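Re: [floor-talk] Arms in the sorting room, and what happens to the rest of us
Date: Aug 26, 2020
List: floor-talk, the open list for Plerkitz staff

Earlier on this list, the night desk at Hegarty wrote:

> Our site manager says we're getting the same setup you have at
> Plerkitz, two arms on a table, for the lost property and small parts
> work. She also says "no change to headcount," in the voice people use
> when they say the dentist is very gentle. Can someone who already
> works next to these things tell us what changes? Do you lose hours?
> Do you end up babysitting? And who gets blamed when something goes
> in the wrong drawer?

I'll take those in order, with the warning that I have been at the small items bench longer than the arms have and my feelings may leak.

Hours: no, so far. There were two of us on the bench in January and there are two of us now. What went away is the overtime, which the notice from Storna described as "relief from repetitive tasks." My landlord has not been relieved of anything. If overtime is part of how your people pay rent, bring it up before the install. We brought it up after, and got a very nice slide deck.

Babysitting: yes, and it's most of the job. I used to open a drawer, take out a set of keys, check the tag number, and hand it over the counter while thinking about lunch. Now I write down how I would do it, and then I watch.

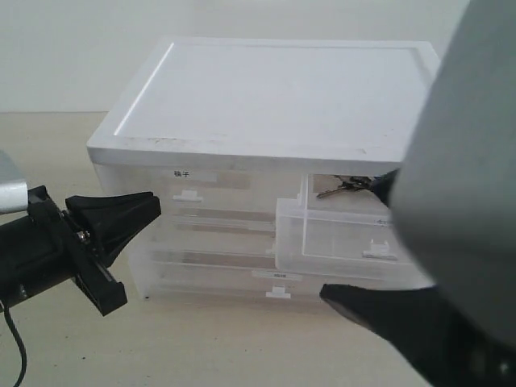
The watching is more tiring than the doing ever was, so ask for a chair. Ours were taken out to make room for the cart and it took 30 days and a signed form to get them back. Ask too about who is allowed to hit stop. At first only the shift lead could, and the shift lead was usually in Plimham at a meeting about how well it was going.

You'll also find out how much you know that isn't on paper. I can tell by the drag of a drawer that something is wedged at the back. Try putting that in a procedure. I did, and it came back with a comment asking me to define "drag." My procedure is now 87 lines long and still doesn't cover the bottom drawer, which we have agreed not to discuss until the fall.

Small parts are where you'll earn your keep. Anything thin, standing up, and crammed in with its neighbors is a bad morning. We've started leaving more space between things, which means more containers, which means more shelves, and the time saved on picking has gone into walking. Somebody in planning has a chart that says otherwise. It doesn't include the walking.
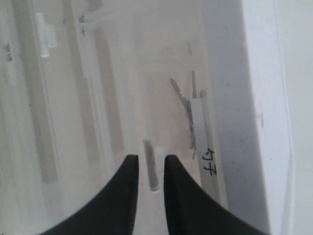
2 min read

On blame: get it in writing. For the first weeks every misplaced item was logged as "operator error," and the operator was whichever of us was standing closest. We asked for a separate line on the log for the machine. It was granted, and my record has improved remarkably.

To be fair to the arms, my wrists feel better than they have in years, and I got a pay grade out of the retraining. I would not go back to the old bench full time. I would go back to it on Fridays.

If your manager offers a tour of our room, take it, but come at the end of a shift and talk to whoever is sweeping up. I can send my 87 lines to anyone at Hegarty who wants a head start. You'll need your own definition of "drag."

Small items bench, days
Plerkitz

--
To leave floor-talk, write to the list desk with "leave" in the subject line. Please trim your quotes.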